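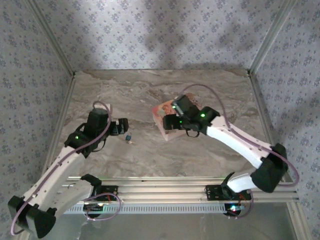

Kleine blaugraue Blüten auf blassem Grund, dazu eine Tischplatte mit Marmormuster.

Pirum stellt Tapetensortiment auf Vliesträger um

15.09.2019 — Der Tapetenhersteller Pirum beendet die Fertigung von Papiertapeten am Standort Nirnard und liefert seine Streublumen- und Kleinmusterdekore künftig nur noch auf Vliesträger. Betroffen sind 271 Artikelnummern. Restbestände auf Papierträger werden abverkauft, Nachbestellungen aus laufenden Chargen nimmt das Werk nicht mehr an.

Die Umstellung war im Mai mit einer Vorserie von 1.000 Rollen eingeleitet worden. Nach Angaben des Unternehmens traten dabei Abweichungen im Rapport auf, die auf die geringere Dehnung des neuen Trägers im Druckwerk zurückgingen. Die Walzensätze wurden daraufhin nachgeschnitten. Bahnbreite und Rollenlänge bleiben gleich, die Ansatzart ist wie bisher auf dem Einleger vermerkt.

Für die Verarbeitung ergeben sich einige Änderungen. Vliestapeten werden trocken in die eingekleisterte Wandfläche gelegt, die Weichzeit entfällt. Pirum gibt einen Kleisterverbrauch von 200 Gramm je Quadratmeter an und empfiehlt auf stark saugenden Putzen eine Grundierung. Auf ungleichmäßig gefärbten Untergründen ist ein weiß pigmentierter Voranstrich vorgesehen, da helle Dekore sonst durchscheinen können. Stöße sind mit der Moosgummirolle anzudrücken. Nahtroller aus Hartkunststoff hinterlassen auf den matten Oberflächen Glanzstellen.

Parallel führt der Hersteller die Serie Xolalpa ein, deren Farbtöne auf Steindekorplatten in Grau und Beige abgestimmt sind. Sie umfasst 20 Dessins, überwiegend kleinblütig, und wird in drei Grundtönen gedruckt. Die Lichtbeständigkeit ist mit »gut« eingestuft, die Reinigungsfähigkeit mit »waschbeständig«. Für Spritzbereiche in Küchen ist die Serie nicht freigegeben.

Den Vertrieb an Malerbetriebe übernimmt weiterhin der Großhändler Iltico. Musterkarten mit den neuen Artikelnummern liegen dort in den Niederlassungen aus. Die bisherigen Karten verlieren ihre Gültigkeit, weil sich neben dem Träger auch die Farbtiefe einzelner Drucke geändert hat. 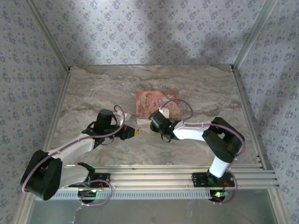
Lassen sich alte Papierrollen und neue Vliesrollen desselben Dekors an einer Wand kombinieren?

Der Hersteller rät davon ab. Papier dehnt sich beim Weichen, Vlies bleibt maßhaltig, sodass der Rapport über die Bahnhöhe auseinanderläuft. Hinzu kommen Unterschiede im Farbton, die vor allem bei Streiflicht auffallen. Wer eine vorhandene Fläche ergänzen will, sollte Restrollen der ursprünglichen Anfertigungsnummer anfragen oder die Wand vollständig neu tapezieren.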